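Home Explore Threads Lists Log in

Filed under: Robots & Home Automation / Good Practice

Right, Rimport's rules for collecting folding data are finally out, so a little thread (I've read all 15 pages!)

1/ Fingers shut before you start. I used to skip this all the time, sorry Ha-neul. 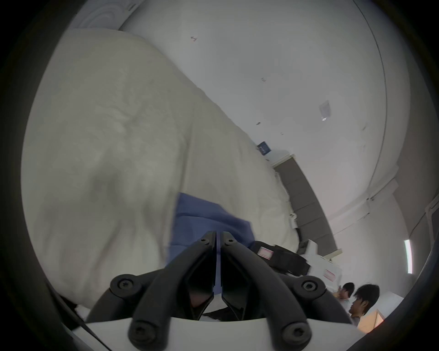 2/ Don't smooth the cloth for the machine. Messy is fine – messy is what we want!
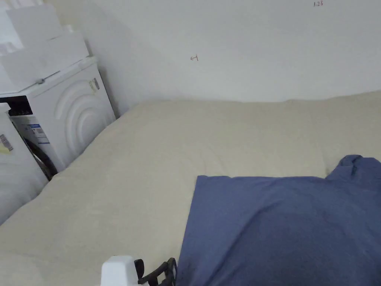
Blue top on the cream duvet.

3/ Grip a fold, never a single layer. Wavetano lost 828 clips in March over that one. 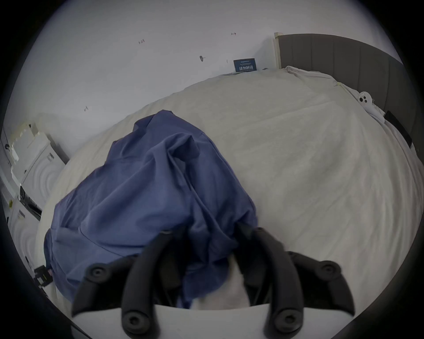
4/ Working in pairs? Agree who pulls and who holds, out loud.
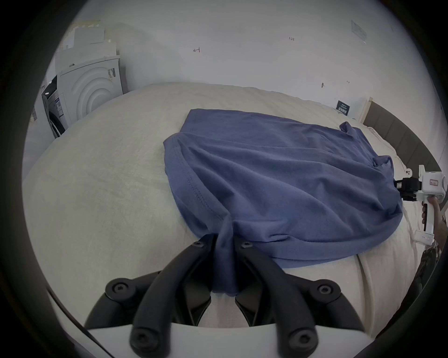 5/ And log the bad goes too. Hüsnü Akbulut wants them kept for a year, which I think is a bit much, but fine.

More from this author
Sarantis and the glove question
Labelling socks in Madville
Who signs off a demo?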